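# Courir après quarante ans, ou l'art de se faire doubler par des poussettes

2025-11-23 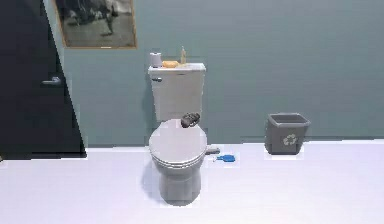 À quel moment de la semaine faut-il placer la sortie longue quand on prépare un premier semi-marathon ?

Le lendemain d'un jour de repos, et avant une journée où personne ne vous demandera de monter un escalier avec dignité. Pour moi, c'est le matin, tôt, le ventre à peu près vide, avec un téléphone chargé et une idée assez précise des fontaines ouvertes en hiver.

Je me suis inscrit au semi de Turine en septembre, un soir où j'avais bien mangé. La course a lieu mi-décembre, le parcours longe le canal puis grimpe vers le plateau, et le site annonce un dénivelé « modéré ». Je connais ce mot. Il a déjà servi pour un gîte sans chauffage.

Mon dossard portera le numéro 408. J'aurais préféré un nombre à deux chiffres, de ceux qui font croire au public qu'on est quelqu'un, mais il fallait s'inscrire avant le dîner.

## Le plan, et ce qu'il en reste

J'ai commencé avec le plan Felari, une application qui vous prend pour un Kényan déprimé. Trois séances par semaine : une de fractionné, une de footing lent, une sortie longue. Sur l'écran, c'est un joli calendrier vert. Chez moi, c'est devenu vert, orange, puis une couleur que je n'avais encore jamais vue dans une application de sport.

Le fractionné a sauté dès la troisième semaine, à cause du mollet gauche. Je l'ai remplacé par des côtes, sur le conseil d'un forum. Le mollet n'a pas vu la différence, le souffle si.

Le footing lent, en revanche, m'a réconcilié avec l'exercice. Il m'a fallu 47 ans pour comprendre qu'on avait le droit de courir lentement exprès. Je courais toujours trop vite pour tenir et trop lentement pour impressionner, un créneau étroit que j'occupais avec constance. Maintenant je me cale sur une allure où je peux réciter une liste de courses à voix haute. Les promeneurs s'écartent.

## Les chaussures

J'ai acheté des Stiston en soldes, modèle de l'an dernier, dans un jaune qui explique les soldes. Une demi-pointure au-dessus de ma taille de ville, et je regrette de ne pas l'avoir fait plus tôt : deux ongles m'en auraient été reconnaissants. Pour le reste, je me méfie des comparatifs. Au bout d'une heure, toutes les semelles se ressemblent, et les genoux aussi.

Les chaussettes, par contre, méritent qu'on y mette de l'argent. J'ai longtemps couru avec celles du bureau. Je n'en parlerai pas davantage.

## La sortie qui a failli tout arrêter

Il y a deux semaines, j'avais 20 kilomètres au programme. J'ai choisi la boucle du fort Polishchuk, parce qu'elle est belle et que je suis un imbécile. Du vent de face à l'aller, ce qui est normal. Du vent de face au retour, ce qui l'est moins. Au quinzième kilomètre, j'ai été doublé par un père qui courait avec une poussette en téléphonant. Il m'a dit bon courage. L'enfant, lui, dormait.

J'ai marché un peu, mangé une pâte de fruits collée à son emballage (on mange les deux, à ce stade), puis je suis reparti en visant un poteau après l'autre. Je suis rentré avec presque 24 minutes de retard sur l'horaire annoncé à la maison. Le gratin avait été entamé sans moi, par le bon côté.

Depuis, j'ai changé deux choses. Je bois avant d'avoir soif, toutes les quatre chansons environ. Et je pars les premiers kilomètres avec la montre dans la poche - sinon je la regarde, je me trouve rapide, et je le paie.

## D'ici à la course

Il me reste une sortie longue, plus courte que la dernière, et ensuite l'affûtage. C'est le nom technique de la période où l'on court moins en s'inquiétant plus. J'ai prévu de dormir, de laisser les côtes tranquilles et de ne tester aucun gel énergétique nouveau la veille, erreur commise une fois sur un dix kilomètres, à grande distance de tout buisson.

Pour l'objectif, j'en ai un officiel, finir, et un autre que je garde pour moi et qui implique une poussette.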